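# Week 5 handout: Inside the desktop case

Clemach evening course, Hullton. Read before the bench session.
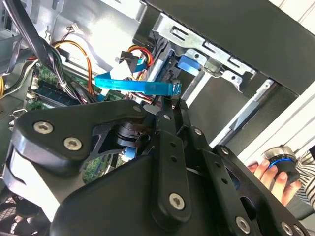

Last week ended with a promise that we would stop talking about specifications and start talking about what is in the box. I want to go slowly, because a lot of what gets repeated about the inside of a desktop computer is folklore. Some of it is true. Some of it was true once. A fair amount is there to sell you cable sleeves.

## 1. The tidy cable question

You will read that loose cables choke the airflow and cook the machine. I have never seen a convincing test of this for an ordinary office desktop. A cable lying across a fan can stop the fan, and that matters. A bundle drooping over a motherboard mostly looks bad.

The case shown on this handout is a fair example of how these machines come to us. There is a bundle of black cables running diagonally across the board with a small white tie holding it together, and there are orange, red and yellow power wires looping over toward the drive bay. I wouldn't spend an evening on it. I would check that nothing is near a fan blade, and that I can get to the memory.

Better reasons to tidy:

- You can see which plug goes where.
- You are less likely to drag a connector loose when you reach past it.

That second one accounts for more "dead" computers in this class than anything else.

## 2. Power wire colors

The usual convention on a desktop supply:

| Wire | Nominal voltage |
|---|---|
| Yellow | +12 V |
| Red | +5 V |
| Orange | +3.3 V |
| Black | Ground |

Learn it, then don't trust it. Some makers have used their own color schemes, and plenty of newer supplies have every wire in black. If you need to know what a wire carries, use a meter. Also note that black on its own tells you very little. Data and signal cables can be black too.

Thin wires with small plugs deserve the same suspicion. One small white connector with thin red wires is plugged into the metal wall of this case. What is it for? I would not name it from its looks, and I'd mark you down for trying. Follow the wires to the other end.

## 3. Ribbon cables

Flat ribbon cables have a bad name, and they've earned part of it. They are wide, stiff and awkward to fold. The claim that a blue connector always goes to the motherboard is more slippery. On many 80-wire IDE cables, blue is the board end, black is the main drive and gray is the second drive. That is a rule for one family of cable. A blue tab on some other ribbon proves nothing.

Pull on the connector or its tab. Never pull on the ribbon. If it won't come, rock it gently along its length and check for a clip you missed.

## 4. Drive cages

A colored plastic latch usually means "you are meant to move this by hand." The one on our silver cage is blue. "Tool-free" is a marketing phrase, though, and I have met tool-free bays that needed a screwdriver and bad language. Before forcing a latch, find out which way it slides and whether a cable is still attached behind the drive.

## 5. Memory

Shops like to say that more memory fixes a slow computer. It fixes a computer that is short of memory. Look at actual usage first.

The label on a module gives you something to look up, but a label is only a label. Compare it with what the system reports. To remove a module, switch off, unplug at the wall, open the retaining clip or clips, and lift by the edges. When it goes back in, line up the notch. If it needs your full weight, it is the wrong way around or the wrong type.

## 6. Static

Opinions on wrist straps run from religious to contemptuous. My own view is that a strap costs little and a board costs more. The lack of visible damage after you handled something carelessly proves nothing either way. Wear the strap.

## Bench work

Use the Trarkiris worksheet, sheet 661. With the machine unplugged:

1. Sketch the cable runs before you touch anything.
2. Trace one power lead from end to end and write down both connectors.
3. Remove and refit one memory module.
4. Find one claim online about case wiring and say what evidence is given for it.

Item 4 carries as many marks as the other three put together. "Everybody says so" gets zero. Keep the answer under 700 words, and leave your sheet in the tray in the Mahmoud room.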